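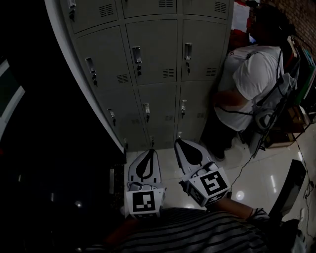

Keys left hanging in the gray lockers. One grippers pair out front, second person at the doors.

Budgeting for a handheld gripper setup – workshop tips

Quick list, typed between jobs. We're pricing a second kit for July and I keep getting the same questions.

Start with storage, not the shiny stuff. Metal lockers, a door per kit if you can. Doors with louvers, because chargers get warm in there. Check that every door comes with its own key and ask what a spare costs BEFORE you order. We lost 2 the first year and the replacements took forever.

Grippers. Buy in pairs. Quote from Rilisari was nearly 4000 for the pair with cables, Hidier came in lower but no spare pads. Pads wear. Put pads on the order.

Marker cubes: get extras. Corners get knocked, print scuffs, then the tracking drops out and everybody blames the software. Wipe with a dry cloth, no solvent. Bheki used brake cleaner once. Don't.

Cables. Measure with your arms all the way out, then bend down and measure again. Add slack. Cables on a glossy tile floor slide around and end up under shoes, so budget for clips or a cheap sleeve. Velcro ties, a big bag of them, 16 is not enough.

Backpack harness – try it on loaded before you pay. Bend forward, reach, crouch to the lowest row of whatever you'll be opening. If the straps creep up your neck send it back. Nunosell let us keep one for a week on trial, ask them.

Pick your practice jobs before you pick the hardware. Small keys and recessed pulls are a pain for wide finger tips. If doors and drawers are most of your work, ask for a sample fingertip and try it on your own handles. Olumide skipped this and we paid for tips that wouldnt go in.

Lighting: shiny floor throws the ceiling light right back up. A matte mat in front of the work area costs next to nothing. Also kinder to dropped grippers.

Space. Two people working side by side need more room then you think. Mark it with tape, walk it, then decide about the extra table.

Stuff people leave off the budget:
spare batteries
key tags
shipping on returns
somebody's time to label things (Griet did ours, took 6 hours)
a small first aid kit, pinched fingers happen

Used gear is OK for shelves and lockers. Not for batteries. Used grippers maybe, if the seller lets you open and close them a good while first.

Keep the receipts in one envelope, top locker. Aminu has the spreadsheet if you want a copy, prices in it are from last order so check them again.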